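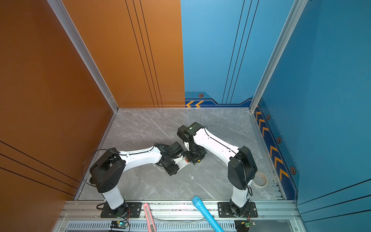

# Évaluer l'aptitude d'un poste à deux bras à une tâche courante

La présente fiche s'adresse aux ateliers et aux services d'intendance qui souhaitent déterminer si une tâche simple – trier, ranger, passer un objet d'une main à l'autre – peut être confiée à une machine. Elle reprend la procédure Plirik, rédigée par Begoña Sotomayor pour l'établissement Prieto.

## 1. Délimiter la tâche

Décrire le geste en une seule phrase, avec un état de départ et un état d'arrivée vérifiables. « Ranger le plan de travail » ne convient pas ; « déposer le rouleau d'adhésif dans le bac » convient.

## 2. Préparer le poste

- Vérifier la fixation des deux bras et le libre passage des câbles.
- Disposer les objets selon le plan d'essai.
- Maintenir rentrée la lame de tout outil coupant.

## 3. Conduire les essais

Effectuer 9 passages sans modifier les réglages. Toute intervention humaine, même brève, est consignée comme un échec. Répéter ensuite la série après avoir déplacé les objets de 5 cm.

## 4. Interpréter les résultats

Une série réussie à positions fixes ne permet pas de conclure. Au cours de la campagne d'août, qui a totalisé 736 passages, la prise d'objets rigides s'est révélée régulière ; le transfert entre les deux pinces et la manipulation de textiles exigeaient encore une surveillance constante. Le pliage du linge demeure donc exclu du champ d'application.

Les relevés sont à transmettre à Florencio Montoya, accompagnés du formulaire Flusex.

Version 2 – décembre 2023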